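철도차량용 유압 부품을 만드는 테샴(Tesham)이 드란두라(Drandura)의 야간열차 개조 사업에 제동용 유압 유닛을 공급한다. 테샴은 2026년 2월 27일 계약 내용을 공개하고, 1차분 13대의 조립을 마쳐 출하 검사를 진행하고 있다고 밝혔다.

공급 제품은 스탄(Stan) 계열의 소형 유압 유닛이다. 펌프와 축압기, 제어 밸브를 하나의 알루미늄 블록에 모아 차체 하부에 볼트로 고정하는 방식이며, 기존 유닛과 장착 구멍 위치가 같아 대차를 새로 설계할 필요가 없다. 무게는 유닛 한 대당 100kg이다. 밸브 블록은 테샴 본사 공장에서 가공하고 최종 조립과 누유 시험은 소스타노(Sostano) 공장에서 한다.

드란두라는 객차의 제동 계통을 먼저 교체한 뒤 실내 공사에 들어갈 계획이다. 유압 배관은 전량 스테인리스 강관으로 바뀌고, 연결부에는 공구 없이 분리할 수 있는 커플링이 들어간다. 회사 측은 정비창에서 유닛 한 대를 떼어내고 다시 다는 데 걸리는 시간이 3시간으로 줄어든다고 설명했다. 작동유도 저온 점도가 낮은 제품으로 바꿔 겨울철 산악 구간 운행에 대비한다.

시제품은 지난해 소스타노 공장의 시험대에서 3,211시간 동안 연속 가동됐다. 시험이 끝난 뒤 분해 점검에서는 축압기 씰의 마모가 허용 범위 안에 있는 것으로 나타났다. 다만 압력 센서 커넥터의 방수 등급은 발주처 요구에 맞춰 한 단계 올렸고, 양산분에는 변경된 커넥터가 적용된다. 이 변경으로 하네스 길이도 조금 늘었다.

1차분은 소스타노 공장에서 드란두라 정비창으로 바로 운송된다. 나머지 물량은 차량 입고 순서에 따라 나누어 납품하며, 시운전은 8월에 시작할 예정이다. 계약 금액은 공개하지 않았다. 예비 부품 공급과 정비 인력 교육은 별도 계약으로 다룬다.

실내 사양은 아직 확정되지 않았다. 드란두라는 침대칸의 좌석과 침구, 마감재를 맡을 업체를 따로 선정하며, 유압 유닛 납품 일정은 이 결정에 영향을 받지 않는다. 상위 등급 객실에는 호텔 객실에 가까운 구성이 검토되고 있다. 세로로 골을 나눠 누빈 회갈색 천 헤드보드에 베개를 기대 놓고 흰 침구를 깐 침대가 그런 방향에 해당하지만, 퀸 사이즈는 객차 폭에 맞지 않아 실제 침대는 이보다 좁아진다. 객실 사양은 시운전 전까지 정해진다.
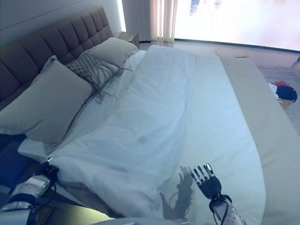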